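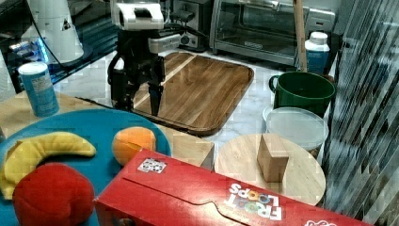 Does a list of what sits on a kitchen counter tell you how people cook?
Very little, in our view. It tells you what people leave out, and that is all this list claims to record.

Trordale Counter List

README for version 2

What it is

A flat table of objects found on home kitchen counters. There are 2,806 rows from 47 counters. Each row is one object on one counter, with a name, a material if it was plain to see, a zone, and a free text note. There are no brand rankings, no prices and no "lifestyle" score. Version 1 had a lifestyle score. We have removed it and would ask you not to use old copies.

Files

burus.csv: the main table
rata.csv: the zones, one row per zone per counter
puma.csv: names we merged, with the old name beside the new one
notes.txt: arguments, mostly unresolved

Zones

Every counter is split into wall side, middle and front. The wall side is where things go to stay: toasters, kettles, canisters, the pitcher that never made it back to a cupboard. The middle is work space, in theory. The front is for whatever was put down last. We are not convinced the split holds up on narrow counters, and rata.csv has a column called "forced" for the ones where we had to pick.

Materials

Treat this column with suspicion. "Wood" is safe. Anything more exact was usually a guess by the person filling in the form, and we have gone back to "wood" wherever we found oak, acacia or bamboo with nothing to support it. The same goes for stone. A white top with gray veining is entered as "marble look" unless someone had the paperwork for it. Very few did.

Names that gave trouble

Cutting board. A board with a groove, a board with a raised edge and a thing that could pass for a serving tray are all "board" in the table. Version 1 had separate names and the people entering them did not agree often enough to justify it. The old names are in puma.csv if you think you can do better.

Toaster oven and toaster. These are separate. A counter can have both, and a search for "toaster" in version 1 returned the two mixed together, which made one of our own early charts worthless.

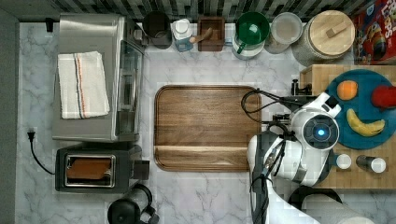 Towels. A dish towel on top of an oven belongs to the zone the oven is in, and its note says what it is lying on. We argued over whether a towel is an object on the counter at all if it never touches the counter. It is in. Remove those rows if you disagree; the note field always contains the word "over."

Fruit. One row per piece, plus one row for the plate or bowl. Play fruit counts as fruit, with "toy" in the note where that could be told. Round and red goes in as "red fruit" when the form didn't settle between apple and tomato.

Cereal boxes. A box standing at the back and a box lying on its side at the front are the same kind of object in different zones. Some users have asked for a "tidy" flag based on this. We won't add one. A box on its side could mean a mess, or breakfast, or neither.

Canisters. Contents are left blank unless the canister is clear or labeled. Please don't fill in "flour."

Known problems

The 30 counters entered first have thin notes and too many rows called "container."
Small things behind large things are undercounted. We have no good estimate of how badly.
Cords and plugs were entered by some people and skipped by others. Leave them out of any total.

Use

Fine for checking object names, or for settling where a kettle tends to live. Poor for anything about diet, income or habits. If your result depends on the materials column, assume it is wrong until you have read notes.txt.

Corrections go in notes.txt with the row number first.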